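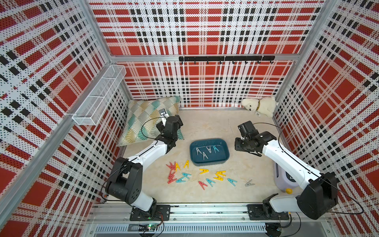
The car went back on the scales in March, after the new rear springs, and the numbers were not where I left them. Total with me in the seat and the fuel we start a sprint race with was 2531 pounds. That part was fine. Cross weight was off by enough to matter, and I spent most of two evenings finding out why.

For anyone who has not done this: cross weight is the right front plus the left rear, as a share of the total. On a road course car that turns both ways you want it near half. Ovals are different and I don't run ovals. If cross is high, the car will usually push in left turns and be loose in right turns. If it is low, it goes the other way. Moving the spring perches shifts load between the two diagonals, but it does not change the front total, the rear total, or either side total. Those only move if you move mass.

The garage floor is the first problem. Mine slopes toward the door and also has a dip near the left rear pad, so the scale pads sit on stacks of vinyl floor tile. I set the stacks with a water level, then marked the outline of each pad on the concrete in paint pen. Last year's outlines were still there. I put the pads back on them and trusted the tile stacks without checking. This was the mistake, or the first one. One stack was a tile short. A single tile under one corner does more than you would think with stiff springs, and it goes straight into the cross weight reading.

With the pads level the error was smaller but still there.

Next I disconnected the anti-roll bars at one end, both front and rear. I had done the front before the first weighing and left the rear connected, on the theory that it was slack. It was not slack. The new springs changed the static position of the arms, and the drop link was now carrying a little load with the car sitting still. With the link off, the bar arm moved about the thickness of a washer. I took the link off the car, cleaned the rod ends and set it aside until the corner weights were done.
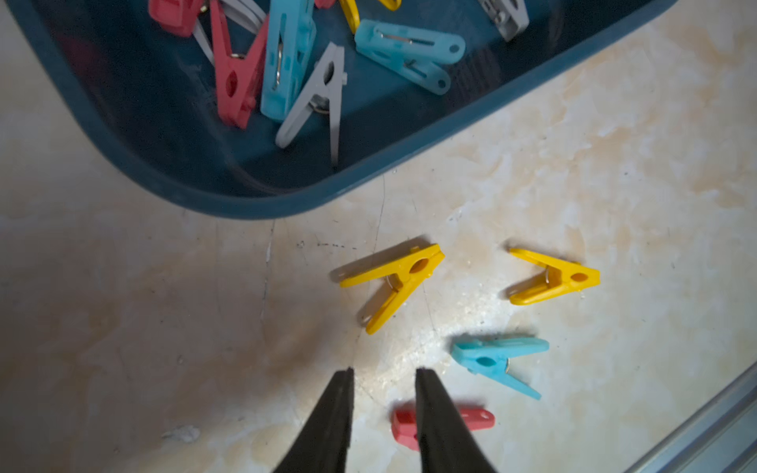
Clothespins, in the tub and on the floor.

The order I use now, written down so I stop improvising:

Set tire pressures to the hot target, all four, with the same gauge. Check the pads with the level. Bars disconnected. Driver in the seat, or ballast. I weigh 151 in suit and helmet, and I use sandbags on the seat and in the footwell when I am working alone. The split between seat and footwell is a guess from where my legs are. Roll the car off the pads and back on, bounce each end, and read the display only after it settles. Write down all four corners, every time, even if only one looks wrong.

Rolling off and on is the step I used to skip. When you lower a car off a jack the tires are tucked in, and friction at the contact patch holds the suspension up. A pair of greased steel plates on each pad would fix this too. I made a set once out of offcuts and they worked well, but they also got grease on the tires, the floor and me.

Perch changes were made in half turns. I prefer to spread a change over all four corners so ride height stays put: up on the two light corners, down on the two heavy ones, by the same amount. With different spring rates front and rear the same half turn is not the same load, so it takes a few passes. It took me five. Cross ended up within two tenths of a percent of half, and I left it there. The car gains and loses more than that as the fuel burns off.

Lizelle Rampersad, who crews for me at the longer events, asked why I don't just slide the battery over and get the left side weight down while I'm at it. It is a fair question. The battery is already behind the passenger seat, and going any farther right means remaking the tray and running a longer main cable. The gain on paper is small. I may do it next winter.

The springs themselves are the Trestus rears, one step stiffer than what came off. The free lengths of the two were not the same out of the box. The difference was small, and I had not measured the old pair when they were new, so I can't say if this is normal. I marked the longer one and put it on the right. Perch position made up the rest. If you have matched perch heights by counting threads from side to side, and plenty of people do, this is the sort of thing that makes it useless.

Alignment came after. Toe first with strings, then camber, then toe again. Rear toe had moved with the ride height, as expected. Front had not moved enough to measure. Bar links went back on last, with the driver ballast still in, and adjusted in length until the bolts slid through by hand. I then put the car back on the pads with the bars hooked up and got the same corner readings to within a pound or two.

The first session was short. Tire temperatures across the left rear were more even than before, and the car felt the same in both directions through the esses, which it did not last fall. It still pushes on entry to the slow right. I think this is front rebound, and I have two clicks left on the stiff side before I run out of adjuster. The front dampers have nearly 2000 miles on them with no rebuild, so the clicks may not mean much anyway. They come off after the next event.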